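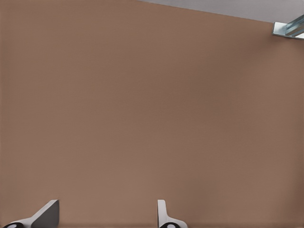
I have been using the Lovley simulator kit on and off since October, and I keep telling people I will write it up, so I finally made a pot of tea and sat down to do it. Lovley comes from a small outfit called Mohmand, and what you get is a two-arm workbench that lives entirely on your computer, with a handful of starter tasks and a view from the gripper as well as one from overhead. I didn't expect to care much for the gripper view (I am a big-picture person, as my husband will tell you), but it has become my favorite part. With the two pale fingers open and nothing but plain brown tabletop between them, I can judge the gap between them much better than I ever could from above.

Setup took me an evening. There are 26 pages of instructions, and I read every one of them, some of them twice, and I still managed to put the project folder in the wrong place. I wrote to their support address a little embarrassed, and a very patient woman named Naima El Fassi wrote back and walked me through moving it. She never once made me feel silly about it, which I appreciated more than she probably knows!
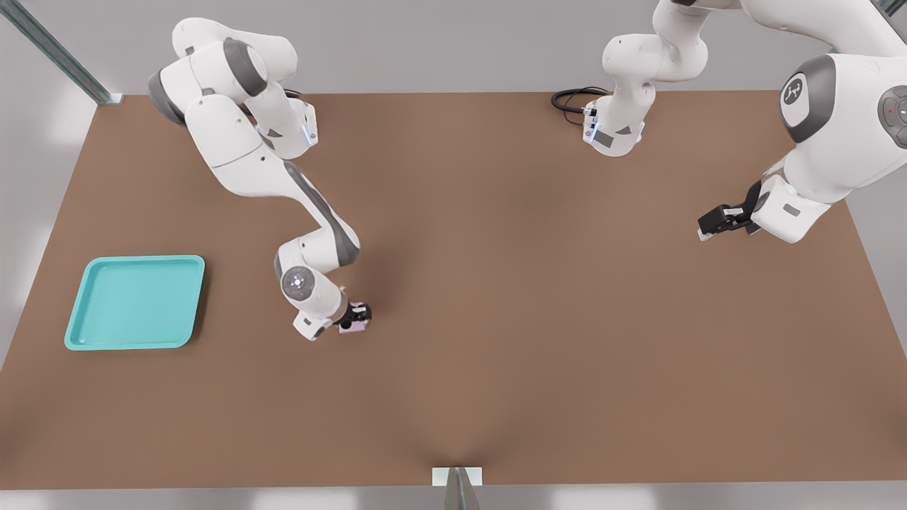
After that things went along nicely. My old laptop needs up to 20 minutes to load the bigger tasks, so I start one and go fold towels, but once it is going the arms move smoothly and I can stop and start over as often as I like. My friend Jhair Palomino teaches an evening class over in Vetcombe and wants it for his students. I told him to go ahead, with the warning that the menus are cluttered and the save button is far too close to the reset button. I have lost work that way, and I said a few words I won't repeat.

I still haven't tried the Dravport add-on, which has extra tasks and costs more than I wanted to spend after Christmas. Maybe in the spring, if the laptop holds out.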